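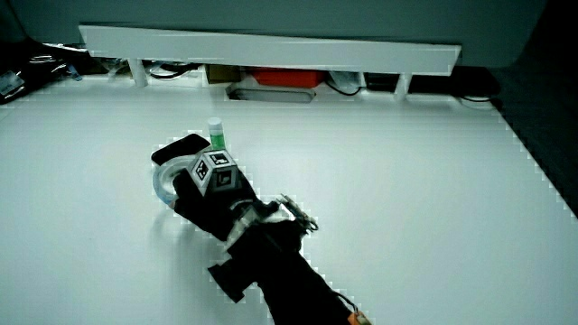 Grevinwood Open Day

The Grevinwood Open Day is a yearly demonstration of hand-held gripper work and robot training, run by the Ultia workshop in Grevinwood. Most recent edition: 2026-03-28. Attendance 489, up on the year before. Free entry, tickets at the door.

Background

Started by Slavica Yordanov as an evening for local schools. Moved to the larger Tsikata hall after the second year — the old room held 31 people and had one door. Benedita Leitão took over the program later and added the public bench.

Demonstrations

Main draw is the bench session. A person works a black hand-held gripper over a white table, picking up small items such as a clear plastic ring. A white cube with black square markers sits on top of the gripper, near the jaws, and is used to track its position. Recordings of the hand movements are then used to train a robot arm, shown seperately in the next room. Other items on the table vary, small bottles being common.

Visitors could try the gripper in the afternoon. Slots lasted three minutes, 29 in total, all taken before noon. King-fai Chiu gave the opening talk, Zinhle Mtshali ran the arm.

Reception

Local coverage mostly freindly. Complaints about the line for the bench and the sound in the hall. Sum-yee Ng's write-up in the Dirkitz newsletter called the arm "slow but very watchable" and asked for more seats.

See also

Tsikata hall
Ultia workshop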